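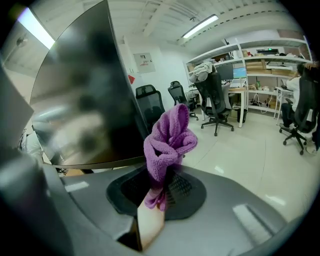
Mavville, November 20, 2022

I'd been looking forward to the Wovberg open day for months, ever since the little card fell out of the box with my last watch strap, and I'm pleased to say the drive out to Mavville was worth every kilometre (even the bit where I missed the turnoff and had to go around past the silos again).

Wovberg, if you haven't come across them, assemble and service watches in what used to be a dairy co-op, and once a year they open the doors to people who've bought something from them. There were 34 of us on the morning tour, a lovely mixed bunch — a few serious collectors with loupes on cords around their necks, a couple with a pram, and plenty like me who own two or three watches and just enjoy fussing over them.

We started upstairs with the dial room, where the colour samples are kept in shallow drawers. I could have stayed there all day! The greys alone took up 8 drawers, and our guide was very patient while we argued over which one was on last February's release, the Tôn. I was sure it was the warmer grey. I was wrong.

After morning tea (excellent date scones, get in early) came the workshop everybody had signed up for. Each of us was given a blank resin strap and a tray of paints from Desidine, who supply Wovberg's coloured straps, and we had 70 minutes to make something of it. Mine was meant to be a gum leaf pattern and finished up closer to camouflage, but the woman next to me did tiny orange koi the whole way round and got a well-deserved round of applause.

There was a shop at the end, naturally. The open day dial in dark green was limited to 41 pieces and had gone by the time I'd washed my hands, so I came home with a spring bar tool and a tea towel instead. Parking is on the grass behind the building, and if it's been raining, wear boots. They take names for next year at the front desk, and mine's already down.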